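Vurkent two-finger gripper kit, reviewed after one winter of use
Review by Gisela Maldonado
Category: Arms and grippers
Build level: medium

I have built the Vurkent gripper kit on my arm at home, and I used it from the end of winter until now. I am not an engineer. I repair sewing machines for my work and the robot is for the evenings. English is my third language, so please forgive me if some sentences are stiff.

I paid 356 dollars for the kit, with shipping. For this you get two black fingers, the motor with its driver board, the bracket for the wrist, the camera mount and a bag of screws. The camera itself is not included. I used a small one I already owned. The arm is also not included, and the shop page could say this in bigger letters.

Building it

The manual is a paper booklet, and it is mostly good. The drawings are large and the screws are shown in their true size, so you can lay a screw on the page and compare. I liked this very much. Step by step I had the fingers moving on the second evening, around dinner time.

There was one bad moment. The bracket holes did not line up with my wrist plate, which is a Rukilia. The shop says that it fits Rukilia arms, and it does fit, but only after you turn the bracket by a quarter and move the cable to the other side. The booklet does not mention it. I found the answer on the Yimyam forum, in a long discussion where many people had the same trouble. If you have the same arm, look there before you take out a file. I took out the file first, and now I have one hole which is a little too wide — it holds, but I see it every time.

The motor cable is also too short for my taste. When the wrist turns all the way, the cable pulls tight. I made an extension with two connectors from the drawer and fixed it along the arm with cloth tape.

The fingers

I wanted this kit because of the fingers. They are wide at the base and become narrow at the tip, and in the camera view they come in from both sides at the bottom, so that you always know where the tips are. With my old gripper the camera sat too high and I was guessing the last bit of every grasp. Now I drive the arm with much more calm.

The colour is a matt black and this is a good choice. My floor is pale wood and the lamp makes a strong white spot on it, and I was afraid that shiny fingers would give me a second spot to worry about. They stay dark and easy to separate from the floor.
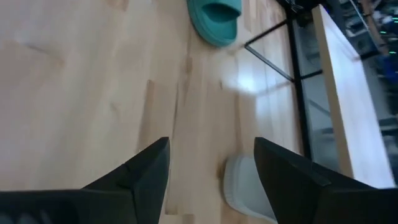 Photo: Gisela Maldonado, wrist camera view

Shoes are my main test object. The project is a machine that tidies the floor by the door, and in my house the floor by the door means slippers and sandals. They are also good teachers. A slide sandal has a wide strap with an opening under it, and one finger can go in there while the other stays outside. A thick sole is more difficult, for it is round at the rim and the finger wants to slip upward.

I kept a notebook in March. Of 80 tries with a sandal, I wrote down the failures and looked at them afterwards. Most were my own fault, from coming in at a bad angle. The next group was the rim problem. I glued a thin strip of rubber on the inside of each tip and the rim problem became much smaller. In my opinion the kit should include such strips. They would cost the maker almost nothing.

Closing force can be set in the software in steps. The lowest step is gentle enough for a soft slipper. The highest step I used once, on a sponge, and I did not like the sound of the motor.

The software

It is simple and a bit ugly, and it works. You can open, close, set the force and read the position of the fingers. The program also counts each full opening and closing, and mine shows 3,827 now. The left finger has developed a small play at its joint. I tightened the screw with a drop of thread glue, and it has been quiet for some weeks. I will write here again if it returns.

What I miss is a proper stop when the fingers touch the floor. The arm will keep pushing if you tell it to. I went down too fast one time and the tip left a small dent in the wood, so please put a mat under your first attempts.

Compared to the Skokavberg

I had the Skokavberg gripper before this one. It is lighter and its cable is longer, and the price is lower. But its fingers are short and blunt, and for picking up a shoe from a flat floor they were no use to me. For small boxes on a table I would still choose it, and I have kept mine for this purpose.

Good
Finger shape, drawings in the booklet, matt colour, position reading

Less good
Short cable, bracket instructions for the Rukilia wrist, no rubber on the tips, no stop at floor contact

My rating is four of five. I took away one point for the bracket. A friend from the workshop has asked to try the kit on her own arm, which is a different make, and if she manages to mount it I will add her notes under this review.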